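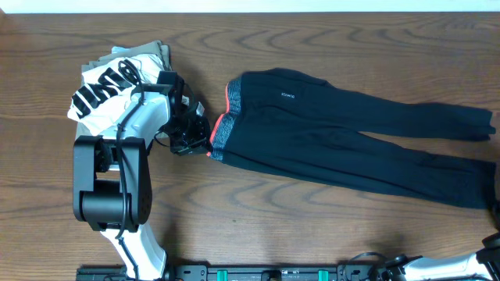 Dark navy pants with a gray waistband and coral-red trim.

**Elastic waistbands: washing and wear**

Most of the stretch in a knit waistband comes from a small share of elastane, and elastane is damaged mainly by heat. Members who launder team warmups at the Gravell site should keep dryers on the low setting and take garments out while the band is still slightly damp. Line drying is better again, folded over the line at the thigh - a clip on the waistband leaves a permanent ridge.

Fabric softener coats the fibers and slows recovery. Skip it. Chlorine bleach should not be used on any stretch fabric, including white.

To check a band, mark 20 cm flat, pull it to full stretch for a few seconds and let go. Measure after a minute. A gain of 2 cm or more means the elastic is due for replacement. Maiara Toledo ran this check on the Morin stock in March and pulled about 611 pieces for repair.

Replacement elastic is on the shelf at Gredum in black and white only. Cut it on the long side and overlap the ends before stitching. Repair slips go in the tray by the door.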